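Do you really need to iron a tablecloth?

My aunt's answer was always yes, and for years I took her word for it.

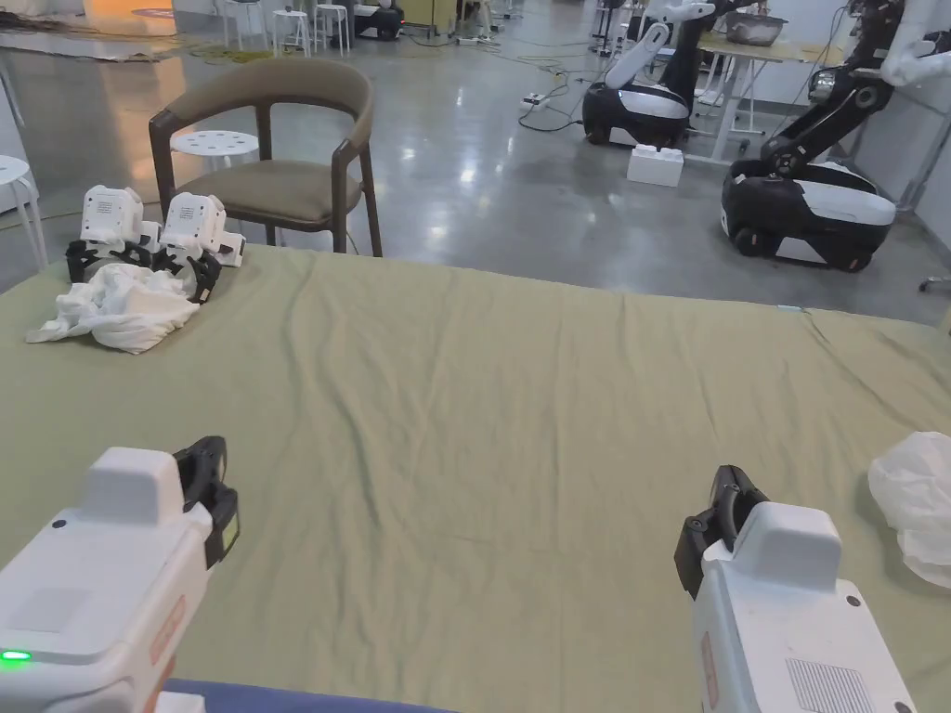

So when Shiela Dizon told me in March that she had given up ironing table linen completely, I assumed she was fibbing, or that she had bought one of those wrinkle sprays. It was the spray. Nirkier, a bottle the size of a shampoo, with a label promising a "pressed look in 2 minutes." She swears by it. I have doubts.

I bought one anyway. The instructions want you to mist the cloth, smooth it with your palms and let it dry. You know what else does that? Water. I did half of an old cotton cloth with Nirkier and the other half with a plant mister, went to make lunch, and came back to two halves I couldn't tell apart. Both had fewer small creases. Both still had the big fold lines from the closet.

Rosalinda Lacson says I didn't use enough. Maybe. The bottle says to use it "generously," and I notice the people telling me to use more of it are also the people selling it (not Rosalinda, she just likes the smell).

The website says 920 customers were surveyed and 866 of them would recommend it. Surveyed how? When? Were they people who had already come back for a second bottle? I wrote to ask and got a coupon.

What does help, in my house, is taking the cloth out of the dryer early and hanging it over a door overnight. Polyester blends barely need that much. Linen wrinkles again the minute somebody puts an elbow on it, so I've stopped fighting linen.

Shiela is coming to dinner next month. The iron is staying in the closet and so is the spray.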